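The afternoon the arm wouldn't let go

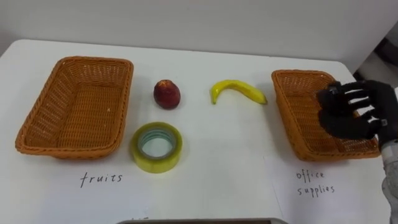 Sorting practice: fruits on one side, office supplies on the other.

I'd been told to bring my own coffee, and I'm glad I did, because Shazia Dhanial and I ended up talking for most of an afternoon about a single hand that stayed shut when it was supposed to open. She runs testing at Lernent, a small outfit that teaches robot arms to tidy things, and she's one of those people who gets happier the worse the bug is. I asked her about the fault back in September and she grinned before I'd even finished the question.

"Oh, the tape day," she said. "Sure. Let's do the tape day."

The job itself is about as simple as they come. You've got two baskets, you've got a few things to put in them, and the arm has to work out which goes where. Fruit in fruits, tape in office supplies. The team calls the program Lumum (I asked what it stands for and got three shrugs, so I'm going to say nothing). They'd run it for months by then with whatever was in the kitchen or the desk drawers.

"People laugh at the baskets," Shazia told me. "They come in expecting something off a car line and it's a banana. But a roll of tape is a nasty thing to hold! It's slick on the sides, it's got a hole in the middle, and if a finger slips into that hole you've got a whole different grip from the one you planned."

And that's pretty much what happened. Junaid Rajput was at the table, resetting objects between runs. The hand came down on a roll of tape, one fingertip went into the core, and the arm carried it over to the basket with no trouble. Then it got the command to open. The finger in the core pushed outward against the cardboard, the load reading on that joint jumped, and the software took the jump to mean the object was slipping. So it squeezed harder.

"It was trying to be careful," Junaid said, laughing a bit. He'd joined us by then and taken the good chair. "It thought it was about to drop the thing. So it gripped, and then it tried to open again, and the reading jumped again, and it gripped again. You could hear it. Sort of a tick, tick, tick."

I asked what he did, and he looked over at Shazia before he answered.

"I reached in," he said.

He's done this job for 4 years and he knows you don't reach in. The rule at Lernent is that you hit the stop, you wait for the light, and then you touch whatever you need to touch. But it was a roll of tape, and the arm wasn't going anywhere, and he figured he'd just tug it loose. The hand closed on two of his fingers along with the tape.

Nothing broke. He wants that in here, so I'm putting it in here. He had bruises and a sore knuckle, and he was back at work the next day. Maham Minhas was sitting at the desk behind him and got to the stop button before he'd finished yelling. But then came the part that really bothered everybody, which is that stopping the arm didn't open the hand.

"It held its last position," Maham said when I called her later. "That's how it was set up. You don't want a hand that goes limp every time somebody hits stop, or you drop whatever it's got. Fine, great, makes sense until what it's got is Junaid."

It took her 9 seconds to bring up the manual release on the laptop. She knows the number from the log. "I would've told you a full minute," she said. "I was clicking through menus with his hand stuck in there, and there's a pop-up asking me if I'm sure. Yes! I'm sure!"

I liked how openly they all talked about it. Shazia stopped all runs that same afternoon and went back through the logs, and what she found made her a little sick. The tick-tick-tick had been happening for weeks. It showed up in old runs with tape, with a mug handle, once with a pair of scissors. Every time, the object had worked itself free after a squeeze or two and dropped in the basket, and the run got marked as a success.

"We had 4,000 runs and we were looking at one column," she said. "Did it land in the right basket, yes or no. It landed, so we all went to lunch."

The fixes came in bits. The grip program now gives up after a second failed release and backs off to a low force until a person clears it. There's a physical release button on the table edge, right by the stop, and it works with the laptop shut. Runs get scored on how the hand let go as well as where the thing ended up. And a light curtain (they bought it from a supplier called Thongsuk) freezes the arm if anybody's hand crosses the line while it's live.

Junaid grumbled about the curtain at first. "It trips if your sleeve is too big," he said. "I rolled my sleeves up for a month. Now I don't own a big sleeve."

I asked Shazia if they still use tape. She looked at me like I'd asked if they still use electricity.

"Tape's in every batch," she said. "I buy it by the box."

Comments (3)

Hina Jatoi: We had almost the same thing with a gripper and a coffee can at my old job. The stop held position and we all stood there staring at it. A separate release button should be standard, in my opinion.

zaso_fan: what happened to the scissors run?? you can't just drop that in there and move on

Shazia Lodhi: Glad Junaid's hand is ok. Sending this to my whole shift, we've got people who reach in all the time.

We use cookies to remember your settings and to see which stories get read. By continuing to use this site you agree to our cookie policy. Accept | Manage choices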